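About Arkis

Arkis tests robot hands, arms, cameras and controllers for companies that are deciding what to buy. We don't build hardware and we don't sell it. A customer sends us two or three candidate parts, or asks us to find them, and we put each one through the same household and light commercial jobs and write up the results.

We started with seven grippers and one arm on a bench. Most of those early trials used blocks, bottles and boxes. Customers kept asking about cloth, and today bedding makes up the largest share of our work. The trials are done on a made-up bed in a furnished room, with the hand mounted on a full humanoid.

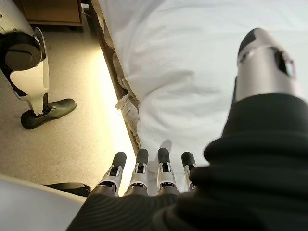

A four-finger-and-thumb hand at the edge of the bed, seen from the wrist camera.

How we compare hands

Every hand is scored on the same 19 tasks. They include picking up a sheet by the corner, holding a pillow with both hands, turning back a duvet and letting go cleanly. Letting go gets its own score, as plenty of hands close well and then snag on the fabric when they open. A full run is 825 grasps per hand, and the written report lists the misses by task.

We also record which controller was running. The same hand can score quite differently under Zellix and under Stusurum, the two controllers we keep installed, so we never publish a hand score without naming the controller beside it.

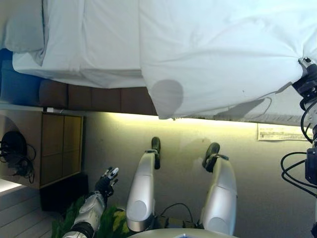 Corner grasps are the task customers ask about first. A thin edge gives the fingers very little to close on, and a small error in position means a missed pick. With the corner gathered in one hand, as it is at the right here, the rest of the sheet hangs in folds and hides a good part of the bed from the head camera. For that reason we score head and wrist cameras separately, and then as a pair.

Pillows are a different matter. They are bulky and easy to find, but two arms have to agree on where to hold and how hard to squeeze. We log finger force on both sides and mark down any pair that lets one hand do all the work.

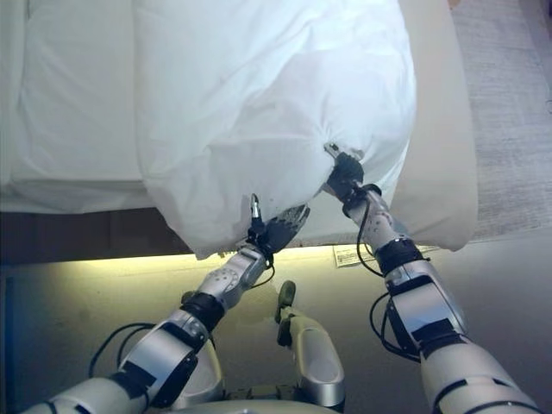 What you get

Each customer receives the score sheets, the camera recordings and a short written recommendation. We include the settings we used so that your own engineers can repeat the trial. If a part fails early, we stop and call you before going on.

Our longest comparison so far is the Prydderch series, a set of 2,000 overhead and raised-arm cloth grasps covering reach, cable clearance and wrist heat. It is repeated every January with whatever hands are current.

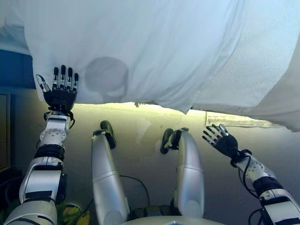

One customer wrote to us after the last series that the cable clearance notes had been more useful to them than the grasp scores, and asked for the same notes on every arm we test. We have added them to the standard report.

Working with us

Trials are booked by the week. Send us the part, its mounting drawing and the controller version you plan to use. Hands with five digits or fewer fit our standard wrist plate, and anything else needs an adapter, which we can make or you can supply.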